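Socket pin damage on used boards, what is acceptable?

Plurnbridge Hardware Forum > Repair and Reuse > Desktops

skidska_29
Posted Monday, 7:42 pm
I buy used office desktops for parts and the boards keep arriving with the socket uncovered. The last one has 2 contacts leaning toward their neighbors on the outer row. No burn marks, no residue. Is it worth straightening them or should I write the board off? Seller is Ahuja, who takes returns but charges shipping both ways.

b_tomar
Posted Monday, 8:10 pm
Straighten them. Outer row contacts are often ground or spare, and on an LGA socket a small lean may still land on the pad. Look up the pinout for your socket before you touch anything. Then:

Set the board flat under a strong light. Look along the rows from two directions and find where the reflection breaks. 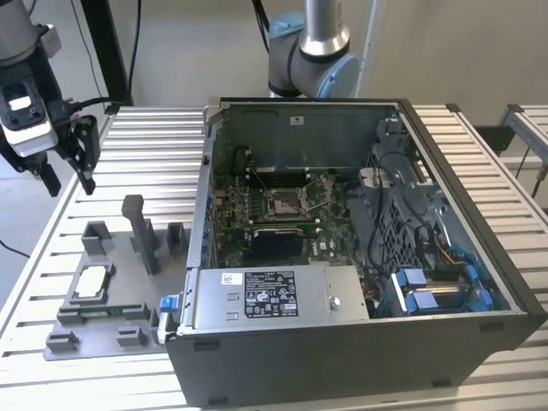 Use a mechanical pencil with the lead removed or a fine needle, and move the contact in small steps. The tip has to sit at the same height as the others. Stop when the row lines up. Every extra bend work hardens the metal and it will snap at the base.

Fit the CPU, one memory module in the first slot listed in the manual, and nothing else. If it posts, add the second channel. A dead channel after a repair points to a contact you missed.

Brijesh

esel
Posted Monday, 8:33 pm
I disagree with the pencil. The barrel is too wide for LGA and it catches the next contact over. Fine tweezers and a 20x loupe. Also "often ground or spare" is doing a lot of work there. Memory lines run near the edge on plenty of sockets.

b_tomar
Posted Monday, 8:51 pm
Agreed on checking the pinout, which I said. A 0.5 mm barrel is for pin grid CPUs, so the needle is the right pick for this one. I should have split those up.

seema_lodhi
Posted Monday, 9:15 pm
Return it. Shipping both ways is less than an evening of work plus a CPU you are willing to risk. If you do keep it, run a full memory test overnight. A marginal contact can pass a short test and throw errors once the board warms up.

esel
Posted Monday, 9:22 pm
Overnight test, yes. The CPU risk is low if the contacts are not touching each other – check that first.

skidska_29
Posted Monday, 10:04 pm
They are not touching. Pinout has one as ground and one as reserved. Going with the needle. Does anyone have a source for plastic socket covers that is not 200 pieces minimum?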